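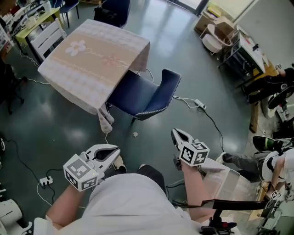
Ravindran Bangera has been running the Thursday robotics club at Westen for six years, and he still can't sit through a whole interview without getting up to check on something. I met him at the club room in June, and we talked for most of an afternoon while his students worked on what they call the table project, which is teaching a robot to lay out and clear a table the way a person would. Half the furniture in the room seems to have come out of somebody's dining room. There's a navy blue chair with white piping, and a square table wearing a beige and pale pink tablecloth with a white flower on it. The kids sit down with a white-jawed gripper in each hand, a marker cube riding on top of each one, and they do the chores themselves so the robot can learn from the recordings.

I asked him first about the tablecloth, because I couldn't help it.

"Everybody asks about the tablecloth," he said. "We started on a bare lab bench and it was too easy. Cloth moves! You pull a spoon and the cloth comes with it. The students hated it for two weeks and then they got really good at it, and now if I tried to take it away I think there'd be a riot."

Bangera is a mechanical engineer by training. He spent eleven years designing packaging machines for a company called Feder before he moved over to teaching, and he told me he took the club on mainly so he could keep using a soldering iron on the clock. The first year there were four students and one kit. They built a little cart that followed a line of tape, and it followed the tape straight into a radiator at the open house.

"The parents clapped anyway," he said. "Very kind parents."

These days he gets more applications than he has seats for, and he picks in a way I wouldn't have guessed. There's no coding test. He hands each applicant a broken kitchen timer and a screwdriver and goes away for a while. He doesn't care if they fix it. "I want to see if they put the screws somewhere sensible," he told me. (I thought about the jar of mystery screws in my own garage and kept quiet.)

The grippers are the students' own build, revision five. They call this version the Galham, after the street where two of them live and where most of the design work got done on a front porch last summer. Earlier versions were heavier, and people's wrists gave out after twenty minutes. The Galham splits the load between the hand and the forearm, and the fingers got curved after a long argument over whether anyone could pick up a teaspoon with flat ones.

So what do the cubes do? I'd been wondering since I walked in. Bangera explained that the black and white patterns let a camera work out where each gripper is and which way it's turned, so every bit of reaching and tilting gets saved as a path the robot can learn from. "If you cover the cube with your sleeve, the computer thinks your hand has left the planet," he said. "So, no baggy sleeves. That's rule one. Rule two is don't step on the cables, and that one we break all day long."

They had recorded 2,428 demonstrations by the week I visited. A student writes the running total on the whiteboard at the end of each meeting, and there's a fair amount of ceremony about it. Not all of them are keepers. Bangera makes the students review their own takes and throw out the bad ones, and he says that's where the learning happens, for the students at least. One boy watched himself drop the same cup over and over and figured out that he always looked away just before he let go.

"I could have told him that in September," Bangera said. "But he wouldn't have believed me! He believes the recording."

I wanted to know if the robot is any good. He laughed at that one for a while. Their last proper trial had 300 attempts in it, a simple job, picking up a folded napkin and putting it beside a plate. It got 102 of them. Before that the best they'd managed was 44 out of the same number, so the group was thrilled, and somebody's mother sent samosas. He showed me the score sheet, which has little notes next to the failures in different handwriting. "Napkin on floor." "Napkin on plate." "Put napkin back where it was, very neatly."

"That last one is my favorite," he said. "It did beautiful work. It just did it backwards."

The club's big date is the Iyengar Cup, a regional student competition where teams get an unfamiliar table and a short list of jobs to do on it. Westen has gone twice. The first time they came in next to last, and the second time they had a good morning and then a power supply died right after lunch. He carries two spares now, and he makes a different student responsible for each one so they can't both be left on the bus.

We got onto money for a bit, and he was pretty frank about it. The school pays for the room and the insurance. Parts come out of a bake sale and a small grant, and printing the gripper fingers costs next to nothing until somebody leaves the wrong settings on overnight. What he'd really like is a second robot arm, so the students who train it and the students who test it wouldn't have to take turns.

I asked what he'd tell a teacher who wants to start something like this with no budget at all.

"Start with a chore," he said. "Pick one thing the kids already do at home and complain about. Have them write down every single movement. They'll say it's four steps, and then they'll try it slowly and they'll be up to thirty and somebody will be shouting about the thumb. You don't need a robot for that. You need a table and a roll of tape for the first month."

And then he was up again, off to find a missing screwdriver. The club takes new applications in the fall, and you can leave your name at the front office.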